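The fake fruit has been on the light table for most of November, and I now have opinions about it. I bought it to settle a small question about how fruit sits in a group. Real fruit was no use, as a pear changes shape and colour over a fortnight and any arrangement made on the first evening can't be repeated on the last.

The requirements were modest. Each piece had to be close to life size and had to stay where it was put. Surface finish came third. I ordered two sets, one from Jellau and one from Dastico, and the difference between them is mostly mass. The Jellau pieces are hollow and move if you set a mug down nearby. The Dastico ones have something inside them, sand I think, and stay put on a level surface.

I weighed the lot on the kitchen scale. The Jellau set came to 13 pieces. The heaviest Dastico piece was more than 600 g, and I weighed it again before writing that down. It's much too heavy for a fruit of that size, but it makes a good anchor. Put it at the back of a group and the lighter pieces can lean on it without shifting it.

Rolling is the main problem. Anything near to a sphere will find the slope in a table, and mine has one: 19 mm of fall across the full length, measured with a spirit level and a stack of card. I shimmed two of the legs and got most of it out. What remains is enough to move a hollow apple if the apple starts on its seam. Turn it a quarter so the seam faces sideways and it stops. I tried a dab of museum wax as well, and it works, but it leaves a mark that has to be rubbed off with white spirit and I got tired of doing that.

Things I'd check before buying a set:

- The moulding seam. If you can feel it with a fingernail, it will show under side light.
- The base. A slight flat is good. A pronounced flat looks wrong as soon as the piece is turned over.
- Stalks. Glued stalks come out. Moulded ones snap. I prefer glued, as they can be put back.
- Smell. One of the Dastico boxes smelled strongly of solvent and spent 20 days in the shed with the lid off.

Annapurna Kandasamy, who taught me still life at the Durkdale evening class, sets her groups by placing the largest object first and then never moving it. Everything else is adjusted against that one. I used to do the opposite, working in from the edges, and spent a lot of time nudging things. Her way is quicker. It also means that if something is knocked over there is one fixed point to rebuild from, and a pencil tick on the table under its front edge is all the record you need.

The other thing I took from her is to keep the group tight. Spread out, artificial fruit reads as a row of separate products. Pushed together, the pieces shade one another and the plastic shine drops off.

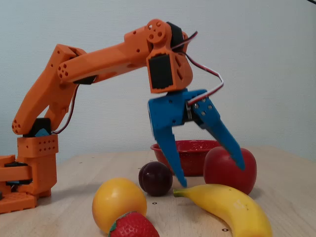 For the wall behind I went with a pale grey-blue. Justinas Lepik lent me a colour card and argued for something warmer, on the grounds that cool grey makes yellow look acid. He has a point in the evening, under the ceiling bulb. In daylight I can't see it, and most of what I do at that table is done before noon. The paint was the end of a tin from the hallway, so the decision was partly made already.

Cleaning is simple. Lukewarm water, one drop of washing-up liquid, a soft cloth, and then dry straight away so water doesn't sit around the stalk. Don't use glass cleaner. It took the bloom off one of the Jellau plums and left it looking like a snooker ball. The matt coating can't be restored as far as I know, although I've read a suggestion in one of the Jankauskaitė pamphlets about talc and hairspray that I may try on the damaged one.

Storage is an egg tray for the small pieces and an old shoebox for the rest, with a sheet of kitchen paper between layers. Don't use bubble wrap. After a warm week it prints its pattern on the softer plastics, and the dimples are still there on one of my lemons.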